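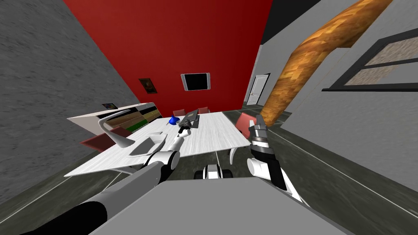
Module handout 4: Notes to accompany the Drulau demonstration visit

These notes cover the September visit to the simulation and manipulation laboratory at Drulau. Read sections 1 to 4 before travelling. Section 5 sets out the work to be handed in afterwards. The visit counts as one practical session, and the content is examinable.

1. Outline of the visit

The group meets in the entrance hall at 9.40. The morning is given to the simulated work and the afternoon to the physical cells, which are in the adjoining building at Rillevport Road. Lunch is not provided.

The simulated demonstration runs first, for a reason of method. The operators use the same control interface for both, and the faults to look for on the real arms are easier to recognise once they have been seen in the simulator, where a run can be stopped, stepped back and repeated from a stored state.

2. The simulated robot

The laboratory's simulator is called Warport. The robot model has two arms mounted on a single body above a wheeled base. Each arm ends in a two-finger gripper. The viewpoint shown to the operator is carried on the robot, above the body, and looks outward and down between the arms. The arms therefore enter the operator's view from below, and the body itself takes up the lowest part of it.

Three consequences should be noted.

First, the horizon is seldom level. When the body turns or leans, a table that is square to the room is displayed at a steep angle. Operators new to the system tend to correct the arm when they should correct their reading of the view.

Second, an arm can hide its own target. With a gripper directly over an object on a table, the fingers point down at it and the object may be partly covered at the moment when the alignment matters most. Experienced operators settle the sideways alignment early, while the object is still clear, and then change only the height.

Third, depth is hard to judge. There is one view and no second eye. Useful cues are the edges of the table, the joints between floor tiles and the relative size of the chairs. Shadows are of less help than expected and should not be relied on.

3. Rooms and objects

The rooms in Warport are furnished from a library of 1,382 models, held in a separate package named Villca. A room is made by choosing a floor plan, applying surface textures to walls and floor, placing the large furniture and then scattering small items on the flat surfaces. The steps are run in that order, and each is checked for overlap before the next begins.

The dining room layout used in the morning has a large white table, red chairs, a striped sideboard against one wall and a black screen on a red wall. The tabletop carries a small number of items, among them a shallow tray, a small blue object and a dark flat rectangular object. The items differ in height and outline, so a grasp that suits one will not suit another. A flat object lying on a table is the hard case. There is little side surface to close the fingers on, and the fingertips reach the table before they reach the full depth of the object.

Surface texture is chosen independently of shape. A wall may be given a stucco finish and the next wall a plain one. The purpose is to prevent a trained controller from depending on one particular background. Students should ask themselves which parts of a room a controller ought to ignore and whether the variation provided is enough to make it do so.

4. Working with two arms

Much of the morning concerns tasks in which one arm holds something while the other works. The long pole is the standard case. It is gripped close to one end, so its weight acts at a distance from the wrist and produces a turning moment that the wrist joint must resist throughout.

For a uniform pole of mass m and length L, held at one end and inclined at an angle a to the horizontal, the moment at the grip is

M = m g (L / 2) cos a

The moment is greatest when the pole is level and falls to zero when it is upright. The expression assumes a rigid, straight pole. For a bent pole, replace (L / 2) cos a with the horizontal distance from the grip to the centre of mass.

The far end of a long object can also pass outside the operator's view. Contact with a wall or ceiling is then reported only through the force reading at the wrist. In Warport the force reading is sampled at 241 Hz and displayed as a bar beside the main view. Watch the bar as well as the arms.

While one arm is loaded, the reach of the other is reduced in practice, as the body cannot be leaned freely without moving the held object. Note any occasion on which the operator drives the base when the free arm could have reached the target unaided.

5. Work to be handed in

Write a report of not more than 3,000 words. It should include:

a description of one two-arm task, divided into stages, with the state of each gripper given at each stage;

a calculation of the moment at the grip for the pole at two inclinations, using the mass and length given out on the day;

a comparison of one fault seen in the simulator with its equivalent on the physical cells, or a reasoned account of why no equivalent exists.

Sketches may be made by hand. The report carries 40 per cent of the module mark. Bring a notebook, as laptops may not be used in the cell area, and wear closed shoes for the afternoon.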